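From the back room: second-hand tables, and what I've learned from stripping mine

Hello again, and thanks to everyone who wrote in after the January newsletter about chair glue. I had 33 replies, which is a record for me (the previous record was 12, and that was the time I got the date of the swap meet wrong). A fair few of you asked the same thing in different words, so this month I'm handing over the whole item to tables. Buying them used, getting old finish off them, and living with them afterwards without turning into the sort of person who hovers behind guests with a coaster.

I'll start with the buying, as I've made most of my mistakes there. My first dining table came from a garage sale two streets over. I paid 60 dollars for it, carried it home upside down on my head with my brother-in-law at the other end, and only worked out once it was in the kitchen that one leg was a good centimetre shorter than its mates. Nothing wrong with that if you've got a saw and some patience. I had a saw. So I trimmed the other three, got one of them wrong, trimmed again, and by the end of the weekend we were eating dinner at something closer to a coffee table. These days I take a little torch and a tape measure with me and I get right down on the floor, in front of the seller and their dog and whoever else is there. Push the table from one corner. If it racks sideways, the joints have let go, and you need to decide whether you fancy a weekend with clamps. Look underneath for a maker's stamp too, or pencil marks. I love the pencil marks. The one I've got now has a sum on its underside that somebody added up incorrectly.

Kiyoshi Sugawara, who some of you will remember from the finishing night, has a different method. He puts his palm flat on the top and just leaves it there while he chats about the weather, and then he tells you whether it's veneer. I've tried this and I can't do it. I look at the end grain. If the lines on the top carry on over the edge and down, you've most likely got a solid board. If the pattern stops dead at the corner and something else starts, you're looking at veneer, and you'll want to be very gentle with the sander. Veneer isn't a dirty word, by the way! Some of the nicest tables I've seen are veneered, and they've stayed flat when solid tops of the same age have cupped like a potato chip.

Right, stripping. I used to go straight in with the coarse paper, and I've got the swirl marks in the hallway table to prove it. What I do now is wash the thing first with warm water and a squeeze of dish soap, wrung nearly dry, and leave it overnight. You'd be surprised how much of that awful orange colour is just years of furniture polish and toast. Then a card scraper, if you can get on with one (it took me ages, the trick is in the burr, and I'm happy to show anyone at the next open evening), and only after that the sandpaper, working up through the grits and always along the grain.

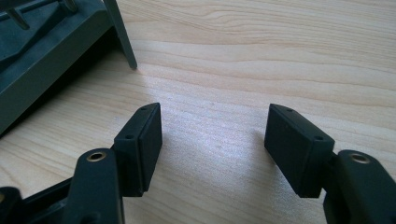
Can you leave a table with no finish on it at all? You can, but I wouldn't on one that gets eaten off, as bare timber will take in oil, red wine and beetroot faster than you can find a cloth.

If it's a desk or a side table and you like the feel of raw wood, go for it, and give it a light sand each year when it starts looking grubby. For the kitchen I'd put something on. The two I keep coming back to are hardwax oil and a water-based varnish. The oil is lovely to apply and lovely to touch, and when somebody puts a hot pan on it (somebody will) you can fix just that patch. The varnish is tougher and keeps a pale timber pale, but if you scratch through it you're more or less up for doing the whole top again. Zarmeena Malik did hers in varnish before her twins were born and says it has survived paint, glitter glue and a hamster. Mine is oiled, and I fuss over it, and I'd still choose the oil.

Whichever you pick, do a test patch on the underside. Please! Oil warms the colour up far more than you expect, and a blond top can come out looking like honey. Do it near an edge, let it dry completely, then flip the table over by a window and have a look in daylight. Under my shed light everything looks gorgeous, which has cost me a fair bit of money over the years.

A word on rags, which I say every time and will keep on saying. Rags soaked in drying oils can heat up by themselves and catch fire. Don't scrunch them up and chuck them in the bin. Lay them out flat outside, away from anything that burns, until they've gone stiff, or put them in a metal tin full of water with the lid on. I've had one go warm in my hand and I didn't enjoy it.

Living with the table afterwards is the easy part, or it should be. Wipe up spills when you see them. Skip the spray polish, because the silicone in some of them makes the next refinish a misery. White rings often lift with a warm iron over a cotton tea towel, a few seconds at a time and lifting to check. Black rings are usually iron and tannin having a reaction, and they need oxalic acid, gloves and a good read of the label. If your top has faded in the sunny spot and stayed dark under the fruit bowl, move the fruit bowl. It evens out, slowly.

A few bits and pieces before I go. The Chaudhry timber yard is clearing its offcuts bin again, and there were some decent hardwood lengths in it when I called past, good for drawer runners or a replacement stretcher. Storgate is lending out sash clamps by the week if you don't want to buy a set. And whoever left 43 sheets of 120 grit on my porch with no note, thank you very much, I've already started on them.

Next time I'll have a go at drawers that stick. If you've got one that's driving you mad, write and tell me which way it jams and what you've already rubbed on it.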